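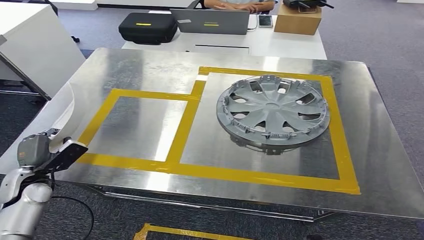

*Steel table with taped zones and a grey hubcap.*

# Frequently asked questions: Bedovow jewellery and watches

Last revised October 14, 2021

## Materials and finish

**What are Bedovow pieces made of?**

Rings, bangles and chains are made of 316L stainless steel or 925 sterling silver. The material is given on each product page under "Specification". Gold-coloured pieces in the Holroyd range are steel with a PVD coating. Gold-coloured pieces in the Nadedik range are sterling silver with 18-carat gold plating.

**What is the difference between PVD and plating?**

Plating is applied in a liquid bath. PVD is applied as a vapour in a vacuum chamber and is harder. Both are surface layers and both wear eventually. On rings, wear shows first on the palm side of the band.

**Does the jewellery contain nickel?**

316L steel contains nickel as part of the alloy, but releases very little of it. Customers with a diagnosed nickel allergy should choose sterling silver without plating, and should ask a doctor if unsure.

**Why has my silver gone dark?**

Silver tarnishes when it meets sulphur in the air, in some foods and in wool. This is not a fault and is not covered by the guarantee. Use a silver cloth on plain silver only. Do not use a silver cloth or dip on plated pieces, as both remove the gold.

## Sizing

**How do I find my ring size?**

Measure the inside diameter of a ring that already fits the same finger. A 17 mm inside diameter corresponds to our size 17. We do not make half sizes. Between two sizes, take the larger for bands wider than 6 mm.

**Can a ring be resized?**

Plain silver bands can be resized once, by one size up or down. Steel rings, coated rings and rings with stones set all the way round cannot be resized.

**Can links be removed from a bracelet watch?**

Yes. Grevidine bracelets use push pins. The arrows on the inside of the links show the direction in which the pin comes out. Remove the same number of links from each side of the clasp, or one more from the six o'clock side if the number is odd. Keep the spare links; we do not sell them singly.

## Watches

**How water-resistant are the watches?**

All Grevidine models are rated to 5 ATM. They may be worn for washing hands and in rain. The rating applies to a new watch with the crown pushed fully in. Do not press or pull the crown under water. Leather straps should be kept dry whatever the rating of the case.

**Which battery does my watch take?**

The reference is printed on the case back next to the model number. Most two-hand models take an SR626SW. We recommend having the battery changed by a watchmaker, who can replace the case gasket at the same time. Opening the case at home ends the water-resistance cover.

**The second hand jumps several seconds at a time. Is it broken?**

On three-hand models this is the low-battery signal. The watch will keep correct time for a short period. Have the battery replaced promptly, as a flat cell left in the case can leak.

## Orders and returns

**How long does delivery take?**

Stock items leave the workshop within two working days. Engraved items need six. Orders placed during the February stocktake are sent when it ends, and the dates are shown at checkout.

**Can I return earrings?**

Earrings for pierced ears can be returned only if the seal on the card is unbroken. Faulty earrings can be returned in any condition.

**Can I return an engraved item?**

Only if it is faulty or the engraving differs from the text on your order confirmation. Check accents and capital letters before you confirm. We engrave the text exactly as typed.

**Is my parcel insured?**

Parcels up to £400 in value are insured as standard. Above that value we send by special courier, and a signature is needed.

## Guarantee and repairs

**What does the guarantee cover?**

Two years for watch movements, one year for clasps, hinges and stone settings. Scratches, worn coating, straps and batteries are excluded.

**How do I send something for repair?**

Fill in form 459, which is in your account under "Repairs", and put a printed copy in the box with the piece. Remove any charms or pendants that are not part of the repair. You will receive a quotation before paid work begins.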